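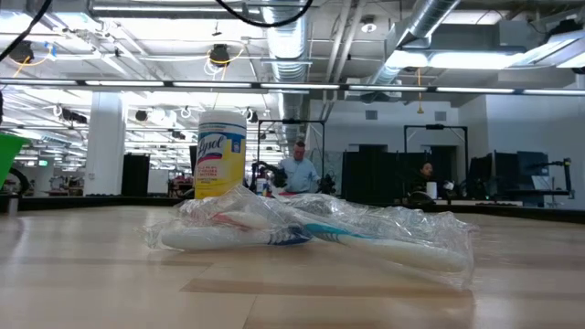 月末の物資配布について、前回の話し合いから変わった点をまとめて送ります。袋詰めの単位は一世帯一袋のままですが、二人世帯の分は歯ブラシを一本ずつ分けずに、透明の袋に二本まとめて入れることにしました。白い柄に赤っぽい色と紺が入ったものと、青緑と水色が入ったものの組み合わせなら、袋の外からでもどちらが自分のか見分けがつきます。石けんとタオルは別の袋です。洗剤は今回は入りません。

Debora Gentileさんから先日いただいたメールに返事をしていなかったので、以下に引用して順に答えます。

> Debora Gentileです。Ladska地区の配布を担当しています。
> 1月に配ったときの名簿をもとに数え直したところ、Ladskaは61世帯でした。
> このうち41世帯は玄関先への置き配を希望しています。残りは集会所まで
> 取りに来られるそうです。

61世帯で了解しました。1月の名簿では転出した家が残っていたので、そちらの数字に合わせます。全地区の合計は495世帯になりました。Plarkannessの分も含んだ数です。これより後に増えた分は、予備の袋から出してください。予備は集会所の奥の棚、下から二段目に置いてあります。

置き配の41世帯については、車を一台そちらに回します。運転は私がやります。荷物を降ろして玄関まで運ぶ人があと一人ほしいので、地区で誰か出せるようでしたら教えてください。階段だけの建物がいくつかあったと思います。住所の順ではなく、階段の多い建物から先に回りたいので、わかる範囲で印をつけた名簿を送ってもらえると助かります。

> 集会所の受け渡しは、前は部屋の中に机を並べましたが、今回は
> どうしますか。入口が狭いので、並ぶと間隔が取れないと思います。

机は入口の外、屋根のあるところに一つだけ出します。中には担当者以外は入らないようにします。受け取りの時間は番地で午前と午後に分けます。偶数が午前、奇数が午後です。前は時間を決めなかったので、開始直後に人が集中しました。来る時間を守れない人が来ても断らずに渡してください。名簿に印をつけるのは担当者だけにして、署名はもらいません。ペンの使い回しを避けるためです。

雨の場合も日は動かしません。屋根の下に入りきらないようなら、駐輪場側に並んでもらいます。自転車を前の晩のうちに寄せておく必要があるので、貼り紙を作っておきます。

> 歯ブラシは子ども用も必要です。前回、大人用しかないと言われた
> 家が何軒かありました。

子ども用はまだ足りていません。Tiwariの倉庫に問い合わせていますが、返事待ちです。届かない場合は大人用を入れて、後日子ども用だけ追加で配ります。どの家に追加が必要かは名簿の備考欄に「子」と書いてください。年齢は書かなくてかまいません。歯みがき粉は大人用と共通で、一世帯一本です。

> 最後に、余った食品はどうしたらいいですか。前回は缶詰が
> だいぶ残りました。

缶詰は集会所に残さず、Tanateoの保管場所に戻してください。前回は残った缶がどこの地区の分かわからなくなり、次の数を決めるときに困りました。戻すときに箱の側面に地区名と缶の数を書いてください。期限の近いものだけは別の箱にして、こちらに連絡をください。米とパスタは袋が開いていなければ同じ扱いです。開いてしまったものは配布に使えません。

ほかの地区の方にも関係する連絡を二つ。

袋詰めの作業は、これまでのように一度に集まるのをやめて、少人数の組を入れ替えながら行います。組の表は2020年5月の当番表の下に足しておきました。自分の名前が入っていない、または時間の都合が合わないという人は、この一覧に返信せず私に直接メールをください。全員に届くと肝心の連絡が埋もれます。手袋とマスクは用意がありますが、マスクは数が少ないので、自分のものがある人は着けてきてください。

もう一つは領収書です。立て替えた人は、紙をそのまま持っていて、写しだけ先に送ってください。精算は配布が終わってからになります。ガソリン代は領収書のほかに、どこからどこまで走ったかを一行書いてください。前回これがない人が何人かいて、確認に時間がかかりました。

名簿の修正は配布の三日前で締めます。

Ada Negri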